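Whose Recipe Is It, Anyway?

I went to see Nidia Agudelo in May because of a spoon of peanut sauce. She runs Pereo, a supper club in a converted shoe store, and a cousin of mine had come home raving about her green peanut sauce and then (this is so like my cousin) posted the whole method online. Three weeks later it was on the menu at a chain called Condori, under another name, at twice the price.

"Can they do that?" I asked her.

"Everybody asks me that like I went to law school," she said, and handed me a spoon.

So I called someone who did. Maritza Cuervo has spent most of her career on copyright cases, and she was cheerful about giving me the bad news. In the United States a plain list of ingredients isn't protected. Neither are the bare steps. What you can own is the writing around them, the little story about your grandmother's stove, the photographs, maybe the way a whole book is put together.

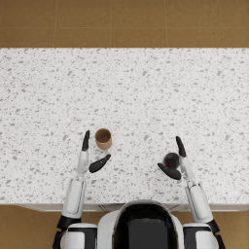
A speckled white countertop and a tan tile floor.

I loved that and hated it at the same time! I have a shelf of 65 community cookbooks, the spiral-bound kind, and half of them contain the same lemon bars. Nobody got sued. My aunt Guadalupe Cortés swears hers came first, but her version calls for a brand of shortening that was printed on the back of the can, so, you know.

Trade secrets are the other road, Maritza told me, and that one only works if you keep quiet. Nidia had 300 people a month eating her sauce and would tell any of them how she made it. You can't have it both ways. She could also trademark a name, and she did think about it for a while. The filing would have cost her 900 dollars by the time she paid for help, and the roof was leaking.
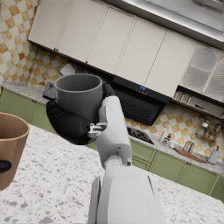
A dark gray mug in a black gripper, with kitchen cabinets behind.

Arnulfo Chambi went the other way. He bakes a layered corn bread he calls Jiltetti, and he put the full method up for free with one of those open licenses, the kind that says take it, change it, just say where you got it. Over 333 versions have come back to him. Some of them sound awful (one has marshmallows). He prints them all out anyway and keeps them in a box by the oven, and when I visited he made me read a dozen out loud while he corrected my pronunciation.

I asked if it bothered him that the license mostly covers his words and photos, and that anyone could bake the bread without giving him a thing.

"I know that," he said. "I wanted to ask nicely."
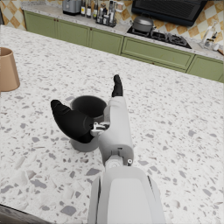

Zanele Mathebula, who edits a small food newsletter named Cletance, thinks asking nicely is most of what we've got. She has a house rule: if you learned it from someone, their name goes in the first paragraph. She's dropped two writers over it, and she told me she'd do it again before breakfast.

I did write to Condori, by the way. A very polite person wrote back to say their menu is developed in-house. Nidia laughed when I read it to her over the phone, and then she asked if I wanted to come by and try the new one, with roasted tomatillo. I'm going on my own this time, and my cousin can hear about it later.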